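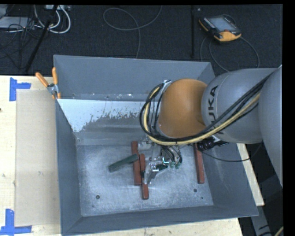
Notes from the Rerkeo open day -- bin picking station

Handout for Automation 2, goes with lab sheet 7. Visit was February 19, 2026, demo run by Abdelkrim Badawi. I typed these up fast so check against your own notes.

Setup
KUKA arm, gripper with metal fingers, sheet-metal bin on a table. Blocks in the bin, red and green. Teach pendant kept on the floor behind the table, within reach of the operator. Blue tape on the tabletop next to the bin.

What Abdelkrim covered
- Picking from a bin vs. picking from a conveyor. In a bin the part can be at any angle, can lean on a wall, can lie on top of another part.
- Overlap. Green block resting on a red one: which do you take first? His answer, top one, nearly always. Grab the lower one and the upper one slides somewhere you didnt plan for.
- Walls. Slanted sides bring parts toward the middle but a part close to the wall leaves little room for the fingers. Approach angle matters more than speed.
- Shiny metal. Bare metal throws glare back at a vision system, see the bright patch on the slope. Bivach paints their bins matte, Rerkeo doesn't.
- Cables. Leave slack for the wrist to turn, then tie it back to the arm. Chu asked about wear, answer was inspect often, replace early.

Terms to know: reach, payload, approach vector, singularity, end effector, cycle time.

For next class
Read the Brusumon case, page 351 on. Then write up 2 pick orders for the blocks in the picture and say where each one could go wrong. One page, sketches fine. Hand in to room 3105 -- not by email plese.

Second visit in April, sign-up sheet to follow.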